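Stirier Two-Tier Produce Stand
Floor display for vegetables and fruit. Sold flat or assembled.

Most produce stands are sold with a list of promises. They will lift sales, cut waste and make a corner store look like a farm. I have sold shop fittings long enough to doubt all of that, so this page sticks to what the Stirier does, what it does badly, and when you should buy something cheaper.
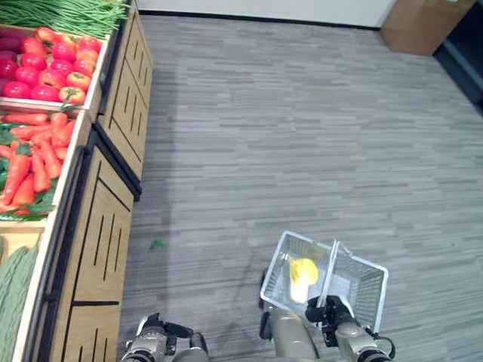
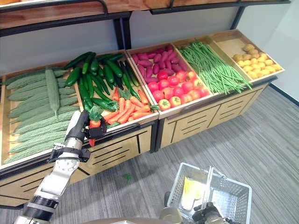 Wooden bins of vegetables, with a wire shopping basket.

First, the claim about sales. Stikel, who made the stand we carried before this one, told us that tilted bins would "pay for themselves by November." Ours didn't, and I never met a store owner whose did. A tilt lets people see what is in the back of the bin. If what is in the back of the bin is tired, they will see that too.

What you get

Two levels, with shallow bins on the lower one and a shelf over them. The bins lift out. You can wash them in a utility sink, although you will want to dry them the same day and keep them off a hot radiator. The standard unit is 55 inches wide. There is a wider one at 80 inches, and I try to talk people out of it unless they have a straight wall and somebody who likes restocking. A wide stand looks sad half full.

Weight and load

The maker's sheet says 50 pounds per bin. Treat that as a number somebody got in a quiet room with a bag of sand. We tell customers to stop well short of it, particularly with potatoes and winter squash, which get dropped in from waist height by whoever is unloading. Shallow bins are meant to be shallow. If you want to store a sack of onions, store it in the back and bring out what you expect to sell.

Finish

The bins come with a clear coat on the wood. The brochure calls it "moisture proof." It is water resistant, for a while. Misted greens will find the corners first. Use liners under anything you spray, or plan on recoating. The maker suggests once a year, and for bins that get misted I'd do it sooner.

Assembly

The instructions say one person can do it. One person can, if that person has long arms and no plans. Get two. Bahman Vahidi put together the one in our showroom and his notes are now in the box with the printed sheet — follow his order for the cross braces and ignore step 3 on the sheet until the shelf is on. The feet adjust, but only a little. On a badly sloping floor you will need shims, which we don't supply.

What it isn't good for

Berries. Anything in small cartons slides to the front and stays there.

Cold storage. This is a dry stand. Lettuce on it has a short life, and no sign or chalkboard will change that.

Outdoor use. We get asked every spring. A covered sidewalk is still outdoors, and the warranty reads that way.

Compared with the others

The Babaei is heavier, costs more, and has deeper bins. If you sell mostly roots, I think it is the better buy. The Nisto is the cheap one. It wobbles, but for a weekend table or a school fundraiser you may not care, and I would rather you spent the difference on vegetables. The Stirier sits between them and suits a small store that changes its stock often.

Options

Spare bin, single. Bin divider, for two kinds in one bin. Liner, cut to size. Price card rail — it scratches easily, and tape works nearly as well.

Returns and warranty

Unassembled units can come back in the original carton. Assembled units can't, so measure your doorway before we build it for you. The warranty covers joints and frame. It doesn't cover stains, swelling or carts. Most of the damage we are shown was done by carts.

Page last revised July 2018. Call the shop for current prices and delivery areas.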